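Cómo pasé el otoño metiendo latas en una caja

Mi madre cree que trabajo en inteligencia artificial. Técnicamente es cierto. Lo que no le he contado es que, de las horas que he dedicado este trimestre a la inteligencia artificial, la mayor parte las he pasado guiando un brazo para que ponga una lata dentro de una caja de cartón, y luego sacando yo la lata de la caja para que el brazo pueda volver a ponerla.

El plan, tal como lo presentó Vittoria Vitale en la primera reunión, cabía en una servilleta. Reunir 948 demostraciones de la misma tarea, entrenar con ellas una política y ver si el sistema aprendía a hacerlo solo. El número tenía una explicación que entonces me pareció convincente y que ahora no sabría reproducir. Creo que salía de dividir el tiempo disponible entre lo que Vittoria suponía que tardaba una persona en hacer una demostración. Vittoria no había hecho ninguna.

Yo sí. La primera me llevó toda una mañana, si contamos la calibración, y terminó con la lata rodando por el suelo hacia los zapatos de Pankaj, que la devolvió a la mesa con una delicadeza que ninguno de nuestros aparatos ha igualado todavía.

Para quien no haya tenido el placer: teleoperar un brazo se parece a comer sopa con la cuchara de otro. Uno mueve los mandos, el brazo lo interpreta con un retraso pequeño, uno corrige, el brazo interpreta la corrección, y entre los dos se llega a un acuerdo. A la décima vez ya sale. A la quincuagésima sale tan bien que uno empieza a adornarse, y ahí está el problema, porque el modelo se aprende también los adornos. Pankaj Maurya tenía la costumbre de hacer una pequeña pausa encima de la caja, como quien va a bendecirla. En la primera política que entrenamos, el brazo se paraba encima de la caja. A veces se quedaba ahí hasta que alguien lo apagaba.

Pasamos entonces a lo que Vittoria llamó «diversidad», palabra que en este oficio significa que alguien tiene que mover la lata unos centímetros cada vez. También la inclinación, la posición de la caja y la luz, dentro de lo que permite una sala cuyo interruptor tiene dos estados. Repartimos los turnos y cada uno desarrolló sus manías. Thanakorn Nuchit empezaba siempre por las posiciones difíciles, las del borde. Yo empezaba por las fáciles y dejaba las del borde para el turno de Thanakorn. 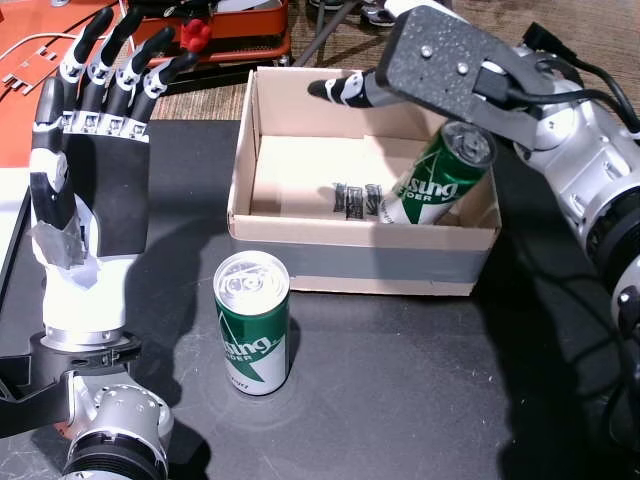 A mediados de noviembre llevábamos 500 episodios y una opinión bastante firme sobre el cartón. El cartón cede, se desplaza cuando lo rozas y, tras unos cientos de roces, ya no es la misma caja con la que empezaste. Le pusimos cinta. Discutimos si una caja con cinta era la misma tarea que una caja sin cinta. Surachet Thammasiri, que es el único de nosotros que lee los artículos hasta el apéndice, sostuvo que no, y propuso anotar en cada episodio el estado de la caja. Lo anotamos durante dos días. En la columna correspondiente figuran los valores «bien», «regular», «Pankaj» y un signo de interrogación.

Luego vino la criba. Yo había imaginado que recoger datos consistía en recoger datos, pero hay una segunda parte, que es tirarlos. Vimos todos los episodios uno detrás de otro, a velocidad doble, con una hoja de cálculo abierta. Fuera los que tenían un salto en la grabación. Fuera los que tenían las cámaras desincronizadas. Fuera uno larguísimo en el que no pasaba nada porque Thanakorn había ido a por un café sin parar de grabar. Quedaron 456. Se lo escribí a Vittoria con un emoticono que pretendía ser optimista y ella me contestó con un punto.

Hubo un debate serio con los fallos. ¿Se guardan los episodios en los que la lata se cae? Si los tiras, el sistema solo ve un mundo donde todo sale bien y, a la primera lata caída, se queda sin saber qué hacer con su vida. Si los guardas tal cual, le estás enseñando a tirar latas, cosa para la que mostraba ya un talento natural. Acabamos conservando aquellos en que el operador se recuperaba, y grabando a propósito unos cuantos más: te equivocas adrede y luego lo arreglas. Es más difícil de lo que parece equivocarse adrede de manera creíble. Los míos tienen algo de teatro escolar. Los de Thanakorn eran excelentes, y tardamos en averiguar que no eran adrede.

Sakda Rojanasak vino una tarde desde la oficina de Marnport para ver cómo iba la cosa. Se sentó a los mandos, hizo tres demostraciones limpias, rápidas, sin un solo titubeo, dijo que era muy entretenido y se fue a coger el tren. He revisado esas tres demostraciones más veces de las que me conviene admitir. La segunda la borré por accidente. Fue por accidente de verdad, Sakda, si lees esto.

Los resultados, para los que habéis bajado hasta aquí buscándolos: con el segundo lote, ya cribado, el sistema acierta cuando la lata está más o menos donde solíamos ponerla y se pone filosófico cuando no. Va mejor por el centro de la mesa que por los bordes, lo cual refleja con bastante fidelidad mi turno de trabajo. La pausa encima de la caja ha desaparecido casi del todo. Cuando vuelve, saludamos a Pankaj.

Ahora estamos en casi 940 episodios válidos, así que el número de la servilleta queda a tiro de una tarde buena. Se lo dije a Vittoria con cierta solemnidad. Me respondió que estupendo, y que había estado pensando en repetirlo todo con botellas.

He pedido que las botellas sean de plástico. Surachet quiere saber si con tapón o sin tapón y ha abierto una columna nueva en la hoja. Si alguien de los que pasáis por aquí tiene un criterio decente para decidir cuándo una demostración es demasiado lenta para guardarla, dejadlo en los comentarios. El nuestro, de momento, es que Thanakorn haya vuelto con el café.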